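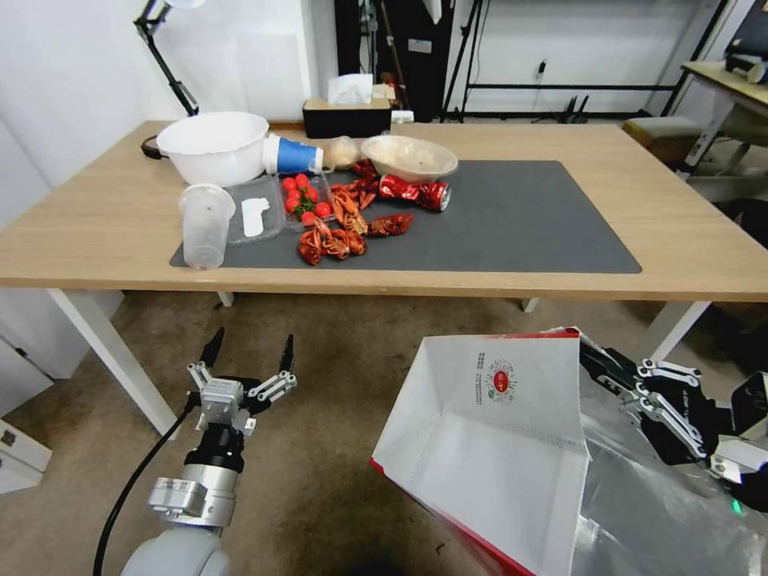

Ludura is a series of five comic fantasy novels set in the city-state of the same name, a place saved from destruction so often that the citizens have begun to charge for seats. The first volume appeared in October and the last on December 17, 2010, a pace that reviewers noticed and the publisher, Dalum, described as brisk.

Setting

The city stands on the lip of a dormant volcano named Ristolura, which has been prophesied to erupt in every generation and has so far declined. Ludura is governed by a council of 776 hereditary wizards, of whom five can do magic. The rest vote on it.

Plot

The hero, Cirillo, is an apprentice baker who learns on his birthday that he is the Chosen One. He learns the next morning that the prophecy was mailed to more than 3,000 households. The first two books follow his efforts to have the matter settled by the postal authorities while an army of the dead, badly led and worse fed, camps outside the walls.

The third volume introduces the Pale Empress, who wants to end the world but keeps getting asked to sit on panels. Her long argument with Cirillo over a parking space takes up most of the fourth book – readers either love this or skip to the dragon. The dragon is on the last page.

In the final volume Ristolura wakes up, looks around and goes back to sleep.

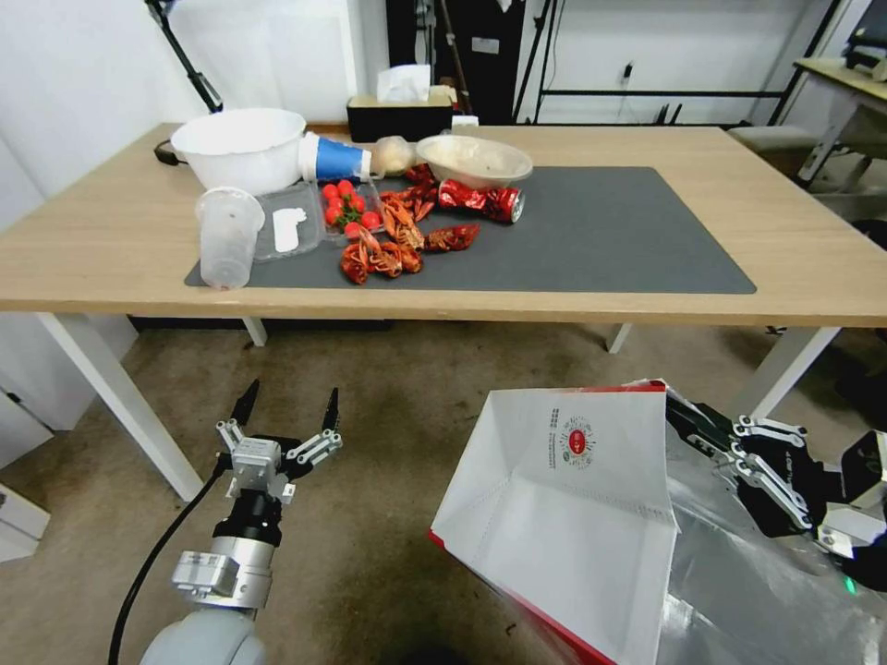 A white basin and a paper cup on a table.

Style and reception

The books are known for their footnotes, several of which have chapters. Critics praised the dialogue and were less kind about the maps, which show a different coastline in each volume. A later edition corrected this by removing the sea.

Fans remain divided over the reading order. The publisher recommends starting with the second book, where the first is summarized in a page and a half – with, many feel, nothing important left out.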